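木碗上食品级油之后表面发黏，大理石台面还留了油印，怎么处理

分类：家居维护 / 木制品与石材
发布：8/11/19
浏览 1000

发帖：榫卯未干

情况如下，请懂木料涂饰的人看一下。

手上有一只旋制的木碗，材质不确定，卖家标的是“硬木”，买回来时是素坯，没有任何涂层，摸上去偏涩。我想自己上油，用来装水果和干果，偶尔拌沙拉。用的是 Prasomau 的熟亚麻籽油，罐身写明不含金属催干剂，可用于餐具。

操作过程：先用240目砂纸顺纹打磨，再用400目收一遍，湿布擦掉粉尘，放了一晚。第一遍用刷子刷，刷得比较厚，没有擦掉余油，想着让它自己吃进去。隔天看表面还是亮的，以为是正常光泽，又刷了第二遍，同样没擦。之后放在厨房台面上晾着，房间没有开窗，那几天一直下雨。

到今天是第9天。现象有三个：
一，碗内壁发黏，手指按上去能留下指纹，碗底最严重，端面纹理那一圈反而是干的。
二，有一股类似油漆的味道，不刺鼻，但是凑近能闻到。
三，碗下面的大理石台面出现一圈深色印子，用洗洁精擦过，颜色没有变化。台面是白色抛光大理石，装好以后没有做过防护。

想问：发黏的这一层能不能等它自己干，还是必须去掉重来？如果去掉，用什么溶剂比较合适？台面上的油印是否可逆？另外以后想换成矿物油或者蜡，能不能直接盖在现在这层上面？

补充一点，家里有小孩，不想用味道太大的东西。

回复：阴干派
采纳

按顺序说。

先说原理。亚麻籽油属于干性油，所谓的“干”是不饱和脂肪酸与空气中的氧发生交联，由液态变为固态，和水分蒸发是两回事。氧化从表面开始，膜越厚，内部接触到的氧越少。刷得厚又没有擦掉余油，表面先结一层皮，下面的油被封住，就是你现在摸到的状态。碗底最低，油往那里流，所以最黏。端面导管开口多，吸油量大，表面没有积油，所以是干的。三处现象出自同一个原因。

不含催干剂的产品本身固化就慢。气温低、湿度高、不通风，都会继续拖长时间。味道来自氧化过程中产生的醛类，固化完成后会逐渐减弱。

能不能等：薄膜可以等，厚膜不建议。厚膜即使最后干了，也容易起皱、发软、粘灰，后面打磨会糊砂纸。你这种情况属于刷了两遍都没有擦，建议去掉。

处理步骤：

1. 找一块不掉毛的棉布，蘸少量新的同款亚麻籽油，用力擦发黏的部位。还没有完全固化的油膜遇到新油会重新软化，多数可以这样带下来。放置8分钟再擦，擦到布面不再有阻力为止。这一步没有额外的溶剂味，家里有小孩可以优先试。

2. 第一步擦不动的地方，用橙油（柑橘萜烯类溶剂）或者无味矿物溶剂油，配合白色百洁布顺纹擦。橙油有柑橘味，并且对部分人皮肤有刺激，要戴丁腈手套，在阳台或者窗边做。不要用丙酮，挥发太快，油膜还没有带走就又粘回去了。

3. 溶剂擦完后在通风处放两天，再用320目干磨。如果砂纸出现结块，说明还没有干透，停下来继续放，不要硬磨。

4. 重新上油。每遍用布蘸油薄涂，静置12分钟，换干布把表面余油全部擦掉，擦到手背蹭过去没有油痕。两遍之间至少间隔两天。总共三遍够用，再多没有意义，木材表层吸油量有限。

5. 最后一遍之后放在通风、有散射光的位置静置四周，再接触食物。碗要架空，底部也需要氧气，直接扣在台面上，碗足那一圈会一直不干。

安全事项单独写：擦过干性油的布和纸巾不能揉成团扔进垃圾桶。氧化放热，布团内部散热差，有自燃的可能。处理方法是单层摊开，在室外不燃的表面上晾到完全发硬，再丢弃；或者浸水后装入密封的金属罐。请按这个执行，7月份本版有人贴过烧穿的塑料桶。

关于换成矿物油：矿物油不固化，盖在没有干透的亚麻油上面，会阻隔氧气，下面那层更难干。盖在已经完全固化的油膜上，又基本渗不进去，只会浮在表面。要换体系，就先按上面的步骤去掉，再打磨到露出素木。蜂蜡和巴西棕榈蜡可以做在固化后的亚麻油上面，作用是调整手感和短时防泼溅，不能代替油层。

沙拉用途补充一条：醋和柠檬汁对固化油膜影响不大，长时间浸泡有影响。用完温水冲洗，立即擦干，竖放。不要进洗碗机，不要放微波炉。

回复：板材边角料

不用那么麻烦，放太阳底下晒两天就行了。我家的砧板用的是 Zillia 的核桃油，也黏过，晒完就好了。紫外线能加快干。

碗的话我觉得干脆一开始就别上油，用一用自己就有包浆了。

回复：阴干派（回复 板材边角料）

紫外线加速氧化，这一点成立。但是碗壁厚薄不均匀，暴晒时内外含水率变化速度不同，旋制件容易从碗口开裂，尤其是没有充分干燥的木料。砧板是平板，受力情况不一样。窗边散射光可以，直晒不建议。

坚果油另有一个过敏原的问题，来客人用的餐具要考虑。

回复：七号石材养护

只回答台面部分。

大理石的主要成分是碳酸钙，抛光面看着致密，实际有毛细孔。没有做过渗透型防护的，油类几小时就能进去。洗洁精只处理表面，进到孔里的油要靠吸附往外拔。

做法是敷料法。中性吸附粉（高岭土、滑石粉都可以，也可以买 Brøndum 的成品除油膏）加溶剂调成花生酱的稠度，敷在印子上，厚度在一厘米以内，四周比印子多出一指宽。盖保鲜膜，边缘用美纹纸压住，扎几个小孔。放一天，然后揭掉保鲜膜，让粉自然干透，干透之后用塑料刮片铲掉。吸附主要发生在变干的阶段，没干就铲等于白做。

溶剂选择：新鲜油印用丙酮效果好，但是要通风，离开明火。你这个是干性油，已经九天，可能有一部分在孔里固化了，一次拔不完，做三到四次再判断。每次做完等石材完全干燥，再比较颜色，湿的石材本来就显深。

禁用：白醋、柠檬酸、洁厕类、含酸的除垢剂。酸与碳酸钙反应，抛光面会失光，那个是腐蚀，需要重新研磨，比油印难处理得多。前面说到的橙油，只要成分表里没有柠檬酸就不影响，有些橙味清洁剂是加了酸的，要看清楚。

判断是油印还是原有纹理：白色大理石常带浅褐、微红的纹，是矿物成分，不会掉。印子的边缘如果跟着碗足的弧线走，就是油；如果跟着纹路走，就不要去动它。 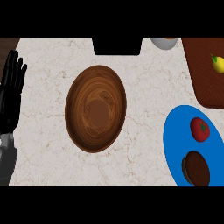
图：椭圆木碗与带浅褐、微红纹理的白色大理石台面

油印去除之后，做一遍渗透型防护剂，氟硅类对油的阻隔优于普通硅烷。涂完按说明擦掉多余的，残留在表面会发雾。测试方法：滴一滴水和一滴食用油，放十分钟擦掉，油滴处没有变深即合格。防护有时效，厨房台面一年复测一次。

平时放上过油的木器，垫一块软木垫或者硅胶垫。硅胶垫也要定期换位置，劣质的会往石材里渗硅油，留下的印子同样是深色的。

追加：榫卯未干

先按第一步用新油擦了，内壁大部分不黏了，碗底还剩一小片，准备周末用溶剂处理。布已经摊在阳台水泥地上。

台面敷了一次，用的是滑石粉加丙酮，趁小孩不在家做的，颜色浅了一些，圈还在，继续。

另外问一下，Flikgate 的防护剂标的是“水性氟硅”，和溶剂型的比渗透深度差多少？

回复：七号石材养护

抛光面孔隙小，水性的渗透会浅一些，家用台面够用。涂之前石材必须干透，最后一次敷料铲掉后至少再放两天。具体深度和石种有关，没有统一数值，找块边角料试最可靠。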